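Support thread: Endex applicant portal – transcript uploads stuck on "Pending verification"
Category: Applications and records
Status: Solved, with a leftover

Posting this whole saga because I lost the better part of a June to it, and when I searched the help pages all I found was one line telling me to clear my cache. (I cleared my cache. I cleared it so many times.)

Background first. I'm applying to the cadet program at Tirnau College, the four-year one where you finish with a degree and a commission. Tirnau takes its applications through the Endex portal, and so does Karasau, my second choice. You make one profile, upload your transcripts, medical form and fitness results once, and then release them to each college. Lovely idea! My personal statement went through in seconds and so did the medical. The transcript sat there with a little grey clock beside it and the words "Pending verification".

What I was running: ordinary laptop, Windows, Firefox to begin with, home internet that's fine for everything else. Transcript was a PDF from my secondary school's records office, 20 pages because they include every single course outline whether you want them or not.

What I tried, in order:

1. Waited overnight. Still the grey clock.

2. Cleared cache and cookies, logged back in. Grey clock, and now it had also forgotten my preferred language and was speaking French to me, which my teachers would be thrilled about.

3. Switched to Chrome. Same.

4. Deleted the file and uploaded it again. This one at least gave me something new, a red banner reading "Error 491: document does not match applicant record". It vanished after a few seconds so I had to do it again with my phone ready to catch the number.

5. Shrunk the PDF. The limit on the upload page is 2,420 KB and mine was under it, but I figured smaller couldn't hurt. Error 491 again.

6. Tried from the public library in case it was my connection. Error 491, plus a parking ticket.

7. Rang the Tirnau admissions line. Very kind, but they only see what Endex passes along, and on their end my file had everything except the transcript. They put a note on it and told me to open a ticket, so I did, ticket 53 in the applicant queue.

I also went through my own profile with a fine-tooth comb. Date of birth correct, school code correct, graduation year correct. My middle name is Mathew, with one T, after a great-grandfather who apparently couldn't be talked out of it, and I've spent my life watching people add the second one. So I checked that too. One T on the profile. One T on the transcript cover page. Great, I thought, so it isn't that. 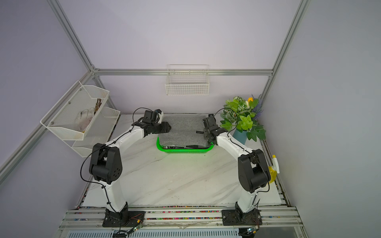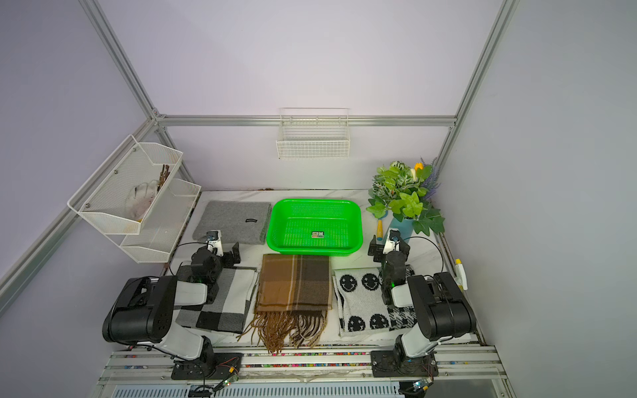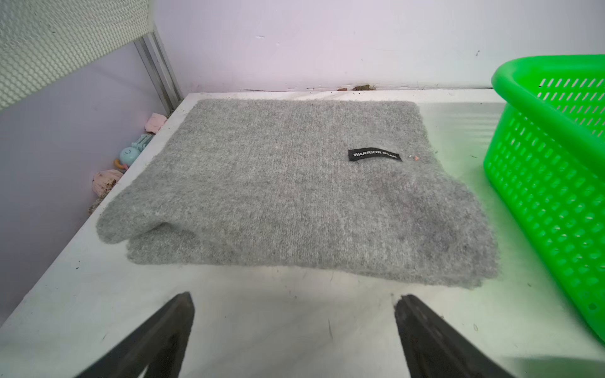 Endex Applicant Support: Thanks for such a thorough write-up, it saved us a lot of back and forth. Error 491 means the name or school code we hold for you differs from the one embedded in the document. The check doesn't read the cover page. It reads the file properties, which your school's records software fills in by itself. Could you open the PDF, go to File, then Properties, and tell us what's in the Subject field?

Well. Guess how many Ts were in the Subject field.

I'd never once opened the properties of a PDF in my life, and there it was, "Matthew", big as you like. The printed pages were perfect because the office had corrected my name by hand years ago, but the software was still pulling from the old registration record from when I started grade nine. So the checker was comparing my proper name with a typo I couldn't see, and from its point of view I suppose it was doing its job.

Asked support if I could just fix the field myself. Please don't, they said – an edited transcript loses the school's digital seal and gets rejected outright, and then a person has to review it, and that queue is much longer. Glad I asked before I got clever.

So, what finally worked:

Emailed the school records office with a screenshot of the Subject field and asked them to correct the underlying student record, then reissue. They'd fixed it by the next afternoon.

Checked the properties on the new PDF before doing anything else.

Deleted the old upload in Endex completely. You have to empty the "Removed documents" folder as well, or the checker keeps comparing against the old copy. That part isn't on any help page I could find.

Uploaded the new one in Firefox. Green tick in under a minute. I may have yelled.

Released it to Tirnau, rang admissions again, and they could see it while I was still on the phone.

The leftover: Karasau still shows my transcript as outstanding even though Endex says it's been released. Support reckons their side only syncs at 2 a.m. and that it sometimes takes a couple of nights to catch up after a document's been replaced. I'm giving it until the weekend and then I'll reopen this. The Karasau deadline is later than Tirnau's, so I'm only mildly panicking.

If you're getting 491 and you have a name that people like to "correct", or a hyphen, or an accent, or you changed it partway through school, open the file properties before you do any of the other stuff. And if your records office goes quiet over the summer break like a lot of them do, get onto it early. Mine was closing for the holidays three days after they sent me the new copy.

Will update here when Karasau goes green.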